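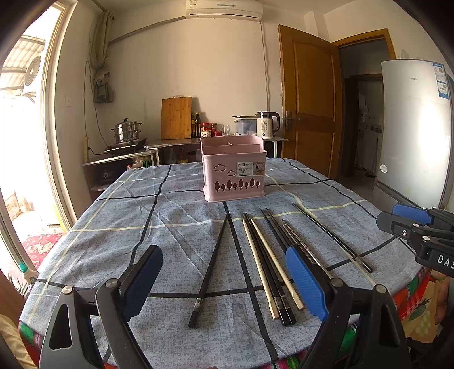
What's the best way to sort out a pile of mixed chopsticks? Lay them all flat on a table, match the pairs by their ends, and only then put them in the basket.

I'm passing that on because it's what I took home from the kitchen tidy-up morning in Grurnside, and I have been bothering everyone I know with it ever since. The morning was put on by Gestuta, the little housewares shop by the bus station, and it pulled in far more people than the room was meant for (I ended up sharing a stool!).

The idea was simple enough. You bring whatever has been rattling around in your kitchen drawer, you sort it, and you leave the odd ones in a box for somebody else to match. Chopsticks were the big thing this time. The shop says 1,102 single sticks came in, plus forks and soup spoons, and by closing 336 pairs had been made up and gone home with people. I would have guessed a few dozen, so that shows what I know.

I learned a couple of things. Black chopsticks look alike until you check the ends – some have a small band, some have a fancy silver pattern, and once you've spotted that you can't stop seeing it. Light wooden ones are harder, and I mostly went by length and thickness. Metal ones are easy to pick out, but they slide all over the place, so a tablecloth helps. Mine at home is plastic and it didn't help one bit.

Then there's the basket question. A pink plastic one with compartments gets my vote, especially with little trees and clouds cut into the front, though the woman next to me swore by a plain jar. I used to be a jar person myself. The trouble with a jar is that the short spoons sink to the bottom and you have to tip the whole thing out to get at them. With dividers I can keep chopsticks in one part and spoons in another – my family has even stuck to it so far.

Gestuta will run the morning again in December, this time in the bigger hall on Dimitrov Street, which has seats for 300. Entry is free, and tea is extra. Bring your chopsticks clean and dry, please, with a rubber band around any pairs you want to keep. The leftover singles are in a box by the register until then, and you're welcome to dig through it. I'm still short one black one with a silver end, so if you find it, leave it for me!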